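Corflute signs: storing, cleaning and reusing them between campaigns

Workshop notes, Oakley branch. Revised 29th December by Zbigniew Lis.

Candidate signs are usually ordered new for every election, although the sheet itself will last three or four campaigns if it is kept out of the sun. The branch holds 426 signs from the Plositz ward contest. These notes cover what to do with them before the March by-election.

Cleaning. Brush off dry soil first. Wash with lukewarm water and a small amount of dish detergent, using a soft cloth. Do not use methylated spirits or acetone on the printed face, as both lift the ink. Rinse, then stand the sheets on edge with the flutes vertical so that water drains out of the channels. Allow a full day before stacking.

Cable ties. Cut these with side cutters, never a knife. A blade run along the tie will score the sheet, and the next strong wind will tear it from that point. Collect the offcuts at the site.

Stakes. Hardwood stakes can be re-pointed with a hatchet or a bench saw. Discard any with a split longer than 10 cm.
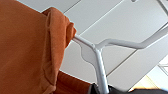 Can an old sign be reused if the candidate has changed?
Cover the printed face with a full-size adhesive overlay, and check that the authorisation line on the overlay names the current authorising person and address. A sticker over the name alone leaves the old authorisation in place.

Storage. Stack flat on a pallet, printed faces together, no higher than 900 mm. Stacks above that height crush the flutes in the bottom sheets. Cover with an opaque tarpaulin, as clear plastic lets the colour fade. Keep stakes in a separate bundle off the concrete.

Labelling. Write the ward, size and quantity on the end of each stack in paint marker. Ordinary felt pen rubs off polypropylene within a season.

Disposal. Sheets with cracked corners or a faded face should go to a plastics recycler that accepts polypropylene. Remove eyelets and staples beforehand. The Ernus depot takes clean sheets only, tied in bundles, at the side gate.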